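Planning the Budget for a Home Robot: Measure the Room Before You Price the Arm

Most of the money people waste on a household robot goes before the robot arrives. They compare arm reach and battery life, pick a model, and then find out the living room needs changes. Do it the other way around. Spend an evening with a notebook in the room where the machine will work, and write down what it will have to cope with. The list you end up with tells you what to pay for and what to skip.

A living room with a low table and a corner sofa is a good room to plan from. The jobs are simple ones: pick something up, set it down, clear the tabletop.

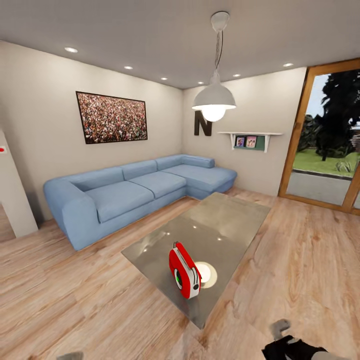
Eglė Lapiņa

Start with the table. Low tables are harder work for an arm than kitchen counters, and many of the cheaper two-arm units were laid out with counters in mind. Measure from the floor to the tabletop and from the edge to the middle. Ask the seller for the reach at that height. The figure in the brochure is usually the reach at shoulder level, and it shrinks as the arm goes down.

Next, look at the surface. A shiny tabletop throws back every lamp in the ceiling, and some camera systems handle that badly. Before paying extra for a better camera, try a plain matte runner. I paid $20 for mine and it has saved me the price of an upgrade so far. If you can't stand a runner, ask for a trial on a glossy surface and put the request in writing.

Then count your lights. I know that sounds fussy, but a dealer who does a proper site visit will want the number of ceiling lights, whether they dim, and where any hanging lamp sits. A pendant over or near a table is also something for a raised arm to hit. Measure from the floor to the bottom of the shade and give that number to the installer.

Floor space

Walk the path from the charging spot to the table and back. You want a clear lane with room to turn at the end. A sofa with a chaise takes a big bite out of a room, and the gap between sofa and table is often too narrow for a wheeled base. You have three choices:

Move the table. Free, and usually enough.
Plan for the robot to work from the open side only.
Buy a narrower base. Hundov and Ravico both sell one, and in both cases it costs more than the standard one.

I went with the first. It took ten minutes.

Bare wood floors are easy on wheels, but ask what the wheels are made of. Hard plastic marks a soft finish. A set of rubber replacements was $77 when I priced them, so add that line to your budget now if the standard wheels are plastic.

What it will pick up

Put the real objects on the table. Leave out the foam blocks and empty cups the dealer brings along. Use the things your household leaves lying around, with their odd shapes, smooth casings and parts that stick out.

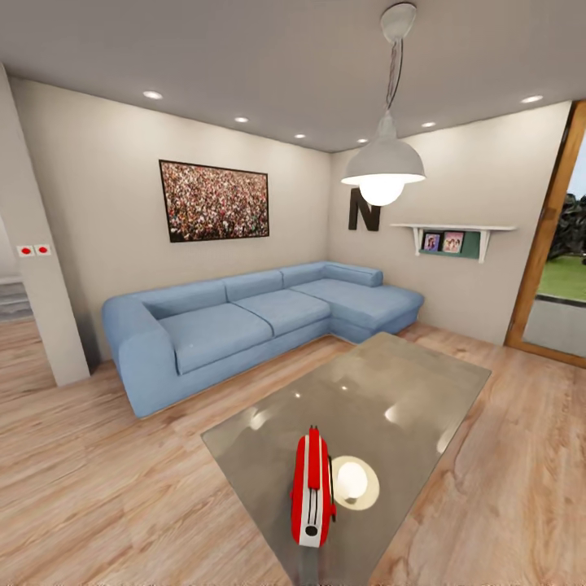

Grippers and fingertips

The gripper is where I would spend, if the budget only stretches to one better part. Check how wide it opens, and check that against the thickest thing on your list. Small hard-shelled items with rounded ends can slide in plain fingers. Soft tips help with that, and they wear out, so treat them like vacuum bags and buy them ahead. Žukauskas sells them in packs. I budget $70 a year for tips.

Ask for a demonstration at your own table before you sign anything. Have the arm take hold of an item, hold it over the tabletop for a full minute and set it down again. Do it with the lights on, then with them off and the curtains open. Write down each result.
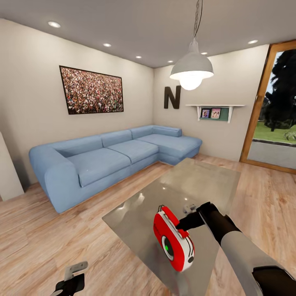 Right arm holding a red and white item over the coffee table.

The costs that get left out

Delivery and setup are often quoted apart from the price. My quote from Cestar had $287 for setup on a second page, and I nearly missed it. Ask if a return visit is included. You will probably want one after you have moved the furniture a few times.

Service plans are priced by the year. Skip the first year if the warranty already covers it, and check which month the warranty ends. Mine runs out in November, so the renewal is already in the household calendar.

Leave something aside for the room itself: a runner, cord clips, a lamp chain shortened by a link or two. These are small amounts, and it's easier to have them written down than to find them later.

Keep the notebook. When you compare a second machine, the room measurements will still be good – as long as the sofa stays where it is.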